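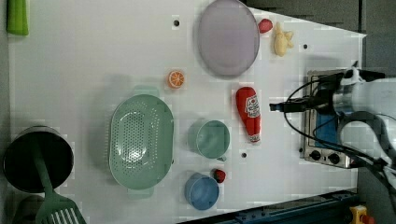 Product Review: Vodari Convertible Stroller by Uvix

The Vodari is the first convertible stroller from Uvix, a company previously known for its nursery furniture. It is sold through specialty retailers and is intended for children from birth to a weight of 50 pounds. Our department used two units between February and the end of the spring term, one on city sidewalks and one mainly on unpaved park trails.

Frame and folding
The chassis is aluminum with a matte finish. Folding takes one hand once the seat is facing forward; with the seat facing the parent, it must be removed first. The manual mentions this only in a footnote. When folded, the stroller stands on its own and fits in the trunk of a midsize car with the wheels attached. The release button under the handlebar was stiff on both units and loosened only slightly with use.

Seat and harness
The seat reclines to a nearly flat position, and the five-point harness adjusts without rethreading. Raili Honkanen, who supervised the trail use, found the shoulder pads too wide for smaller infants and recommends the separate Ongart insert for the first months. The insert is well made, but at this price it should be included. Seat covers come off by zipper and may be machine washed on a cold cycle. The canopy is generous and has a mesh panel for warm weather.

Handling
On pavement the Vodari steers easily and holds a straight line. On gravel the front wheels must be locked, and the lock levers collect mud quickly. Krishnamoorthy Mathew reported a persistent squeak from the left rear wheel of the city unit. Uvix replaced the wheel under warranty, although the part was slow to arrive.

Storage and accessories
The basket is deep and can be reached from the rear even with the seat reclined. The cup holder is sold separately, as is the Manilau rain cover, which fits closely and does not flap in wind.

Assessment
The Vodari is a sound choice for families who walk mostly on paved surfaces and want a reversible seat. Parents who fold a stroller several times a day should try the mechanism in a store before buying. Replacement wheels and fabric sets can be ordered from any authorized retailer.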